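Reading a Winter Storm Forecast
Handout for week 8, Mahnaz Jalali
2/7/18

Welcome back! Last week we got through pressure maps, and tonight we finally use them on snow. Bring the Osach valley map from your packet (the one with the elevation lines) and something to write with.

1. Watch or warning?

A watch means the ingredients are coming together and you should keep checking. A warning means the storm is happening or very likely soon. People mix these up all the time, and it's an easy thing to fix - read the first line of the bulletin twice before you read anything else.

2. Snow level

Snow level is the elevation where falling snow turns to rain. It moves during a storm, often dropping as a cold front passes. The town of Lavetti sits low enough to get rain while the road over Ostrowski Pass is getting buried, and I love this part because you can work it out yourself from one number in the forecast. If the snow level drops 1,000 feet overnight, draw the new line on your map and see which roads end up above it.

Spread the map out on whatever table you have at home and trace the line in pencil. You'll be erasing it.
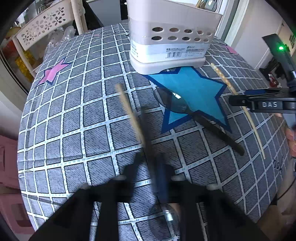 3. Snow-to-liquid ratio

Forecasters often predict liquid water first and then convert it to snow depth. Ten to one is the textbook ratio. Cold, dry storms can run a lot higher, and wet spring snow can come in well under that. Try it: take 0.7 inches of liquid at ten to one and you get 7 inches of snow. Now run the same storm at fifteen to one. Big difference!

4. Wind

Wind moves snow after it lands, so a depth forecast tells you very little about a ridge or an open road. Look for gusts as well as the steady speed, and write down the direction - we'll need it for drifting next time.

For next class

Pick 2 forecasts for the same place, issued a day apart, and mark every change in snow level, timing and wind. Read the section on lake-effect snow too. If you kept your cloud log from October, bring it along and we'll compare.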